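Search the notebook Go Newest first Index

Bench notebook, Privent pantry props
13/08/2019
Skirville workshop, long table

Purpose: fix the layout of the canned goods and the small rack before the Blackwood set list is frozen. Carried over from last entry: top surface to be checked, rack height to be settled, labels to be checked for legibility at a low angle.

1. Table surface

Top is joined strip, light wood, narrow pieces of mixed length. Color runs from pale cream through pinkish beige to light brown. Grain is lengthwise. One small brown knot in a yellowish strip next to a long cream one; it is sound and needs no filler. Butt joints between strips are straight. Leave unstained. Jindeck offered a gray oil, 500 ml, declined for now.

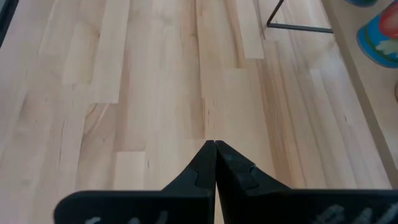
2. Rack and cans

Rack is the small one, black frame with a light wood board. It stands toward the far side of the table, near center. On the board: Tomatoes (tall), Cherries (tall), a short wide orange-brown can between them, and one more can behind Cherries with its label mostly hidden. Carrots is down at the left, with the round disc on edge in front of it. Peaches is farther back, between Carrots and the rack.

Notes on this layout:
- Finish is glossy enough to throw long vertical reflections, with a bright warm one on the right. Try a matte wax on an offcut first.
- Small dark scratch in the top near the front. Do not sand locally, the patch would read worse than the scratch.
- The short can leaves a dip in the row. Acceptable. Swap it with the hidden can if Blackwood wants an even line.
- Rack board drawn at 162 mm above the top. Keep.

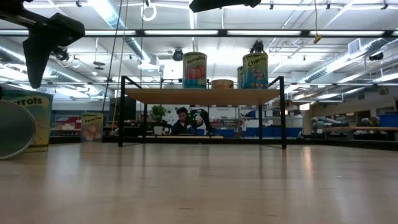

3. Low view, cans on the floor

Second layout: cans off the furniture, spread around the black-framed table, with only the small tan box on top at the back edge. Carrots is to the left, Peaches farther back on the same side. The can at far right gives just "Ch" from this side. The one behind the table on the right is turned partly away and should be rotated until the name faces front.

The open frame helps. Four slender legs and one low crossbar leave a clear view through to the room, so the background will need dressing or a screen. Plant by the white column can stay. 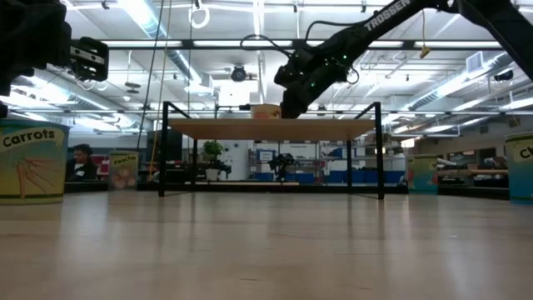

Low view from the front. Carrots and Peaches legible, box at back edge.

4. To do

- Reprint two labels, Jindeck stock, sheet of 20. Match the teal to the existing batch.
- Felt pads for the table legs, 96 in the drawer, use the thin ones.
- Box position: mark the back edge with pencil, no tape on the finish.
- Revisit wax test before the December build.

2 comments Share 0 shares

Contact the Skirville workshop © Privent Back to top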